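Doltov: sermons, blessings and guest-book notes from interfaith visits

README, second version

Hi, and thanks for downloading this! I'm Clodagh Moriarty and I put Doltov together over two winters, mostly at my kitchen table, mostly with cold tea. It's a collection of short texts written when people of one faith came to visit people of another: a rabbi speaking at a mosque open day, a Methodist choir thanking the Sikh temple that fed them, an imam's few words at a Catholic school. Some are lovely and some are dull (there is a great deal of thanking people for parking spaces). I kept the dull ones.

What's in it

There are 652 texts in the main file. Of those, 300 are speeches or sermons, or pieces of them, and the rest are letters, printed programs and guest-book entries. The longest runs to several pages. The shortest is "Peace to this house, and good soup," which I'm very fond of.

Each text sits on its own row, with these columns:

id: a plain number, no meaning in it
kind: speech, letter, program or guestbook
host: the tradition of the people hosting
visitor: the tradition of the people visiting
place: Fludow, Kabbaj or Cisex
season: spring, summer, fall or winter
text: the words themselves
note: anything I wanted to tell you, often blank

Please read the note column! I know it's at the end and it looks like leftovers, but it's where I say if a page was torn, or if the speaker wandered away from the script.

Where it came from

Fludow is the biggest source by a long way. The town has had a visiting week every July for as long as anybody I talked to could remember, and the congregations there keep everything. Kabbaj is smaller and more formal, so you get full speeches with titles and greetings in the right order. Cisex came in last and it's nearly all guest books, which I typed up myself, so blame me for the spelling (the original spelling is kept wherever I could read it, and my own slips are my own).

I asked the host and the visiting group for each text, and I left out anything where either one said no. Private people's names are replaced with a first initial. Clergy speaking in public keep their titles but lose their surnames.
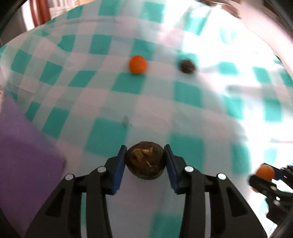
Held over the checkered tablecloth.

How I labeled the traditions

This was the hard part, and I changed my mind more than once. In the first version I had one big "Christian" label, and a reader from Kabbaj wrote to me (kindly, at length) to say that an Orthodox parish hosting Baptists is a visit too, and why had I thrown those out? She was right. So now the labels are finer, and you'll find visits between branches of the same faith as well. If you want the old broad labels back, there's a second file called broad that maps one to the other.

I used the name each group uses for itself. Where a group had two names and couldn't agree, I picked the one on the sign outside the building.

Splits

If you're training or testing something, 100 of the texts are marked as held out in a separate list. I picked them by hand so that all three places and all four kinds are in there. Please don't mix them back in and then send me a wonderful score, it has happened.

Things to watch out for

Speeches of welcome are polite. If you measure the mood of these texts you'll decide that everybody gets along beautifully, and I'd be careful with that. The arguments happened in the planning meetings, and I don't have the minutes.

Quoted scripture shows up a lot, in many translations, and I haven't marked where quotes begin and end. I'd like to. It's on my list.

Also, 628 of the texts are in English from the start. The others are translations made by the congregations themselves, and the note column says so each time.

Using it

Free for study, teaching and worship. If you want to print a whole speech in a book, write to me first and I'll pass the request along to the group it came from. When you cite it, "Doltov, collected by Clodagh Moriarty" is plenty.

Corrections are very welcome, especially for the Cisex guest books. Send me the id and what you think the word should be, and I'll go back and squint at the page again.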